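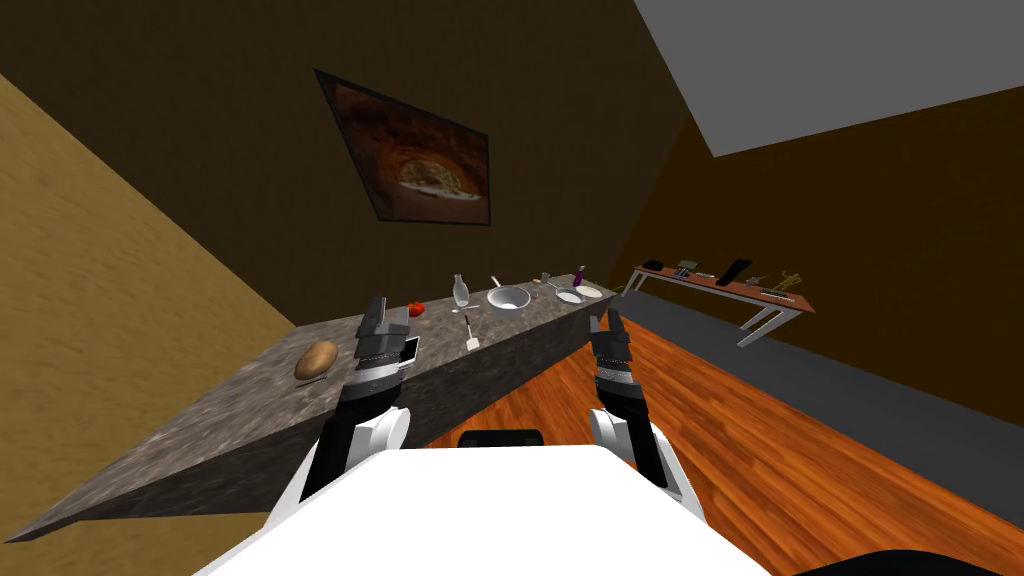

Un móvil blanco junto a la encimera de la cocina.

Llevo dos días enganchada a una encuesta sobre fotos de perfil y necesito contárosla, porque toca un tema que en mi grupo de amigas da para cenas enteras: ¿qué hacemos con las fotos de grupo cuando queremos ligar por internet?

La ha publicado Flalow, la aplicación de citas que medio mundo a mi alrededor se descargó en septiembre (yo incluida, y no, no voy a dar detalles). Preguntaron a 1.895 usuarios qué les hace pasar de largo ante un perfil, y lo que gana no son las gafas de sol ni la dichosa foto en el gimnasio, que era mi apuesta. ¡Es abrir con una foto en la que sale más gente! La respuesta más repetida fue algo así como «no sé quién es y no me voy a poner a investigar». Y oye, lo entiendo perfectamente.

Firma el estudio Ye-rin Pyo, que recomienda dejar la foto con los amigos para el tercer o cuarto puesto y poner delante una en la que se te vea la cara y estés tú sola. También dice que recortar al de al lado es peor todavía, porque siempre queda un hombro, una mano o media melena de alguien. Me he ido corriendo a mirar la mía. Tenía un hombro.
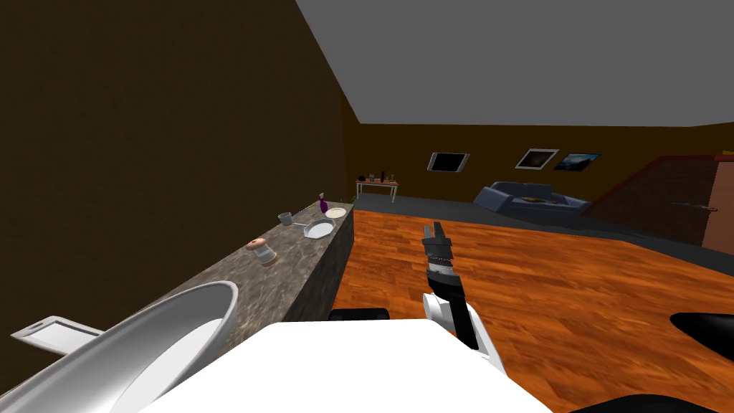
Stavros Tzanetos me escribió en cuanto lo comenté en redes para decirme que él no se lo cree del todo, que conoció a su mujer gracias a una foto con seis personas en una boda y que, si ella se hubiera fijado solo en la primera imagen, seguiría soltero. Según él, las fotos a solas parecen todas del carné de identidad.

Algo de razón tiene, pero sospecho que lo suyo fue suerte. La gente de Flalow va a probar ahora un aviso que salta cuando subes como principal una foto con varias caras,
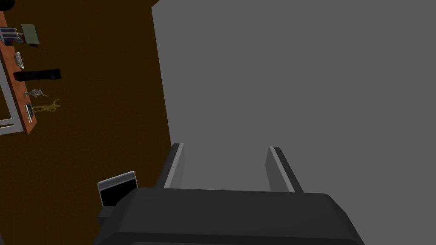 y de momento solo lo verán 2.000 cuentas, elegidas al azar. No te impide publicarla, solo te pregunta si estás segura, que a mí me parece bastante educado. Si les funciona, lo extenderán a todo el mundo.

Yo ya he cambiado la mía, por cierto. Adiós al hombro, y hola a una en la que salgo riéndome con los ojos medio cerrados.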